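The blocks came down from the closet shelf again in July, and I am so happy about it that I have to write something, even if it's only for the three people who still read this.

Some background for anyone new. I started picking up small colored blocks at yard sales when we lived in Perron, and I never really quit. The notebook I keep them in (yes, there's a notebook, hush) got to number 529 this month. They come from all over. Old counting sets, puzzle leftovers, game pieces, the odd lump from a bag marked "misc toys." I love them all, but my favorites are the plain ones, the little uprights with no letter and no animal on them. You stand one up against a white background and it looks like a tiny building!

So I cleared everything off, got the good light going before nine in the morning, and started looking at them properly, one by one. The black ones first, because they're the hardest to love in a pile. In a heap they disappear completely. Against white they get an edge and a top and a bit of shadow, and then any scrap of color next to them just sings. Red especially. I could look at matte black with a sliver of red all day long. 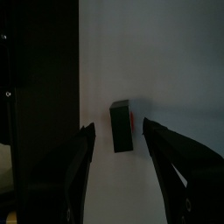 Harpreet Lemieux wrote to me after my last post to say that black blocks should never be sorted with the dark colors at all, they should get a box to themselves, because otherwise you spend your life holding navy up to the window and arguing with yourself. Harpreet's go in an old tea tin from a shop in Brerano and have been there for years without any trouble.

I tried it, and I'm converted! I found a shallow box with a lid that closes and in went the blacks, 27 of them, with room to spare. The difference in the main drawer was huge. Suddenly I could see which ones were brown. I had brown ones! I'd have sworn I didn't own a single brown block.

Green is where I'm stuck now, in the nicest possible way. The light greens are easy, they're practically yellow and they sort themselves. It's the dark ones, the bottle greens and the pine greens, that keep sliding back toward black whenever a cloud goes over. What works for me is looking at the top of the block before the front. The top catches more light, and the color gives itself away there.

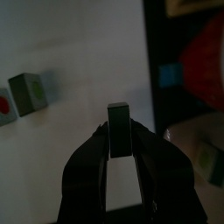 I've also stopped trying to do the greens in the evening. Under the lamp I put almost a whole row in the wrong place and had to pull them all out again the next day with my coffee going cold beside me. Mornings only from now on.

Next up are the blues, and then a bag from Zarnden that I haven't even untied yet. If anyone has a good way of telling teal from green, please leave it in the comments, I'll try anything.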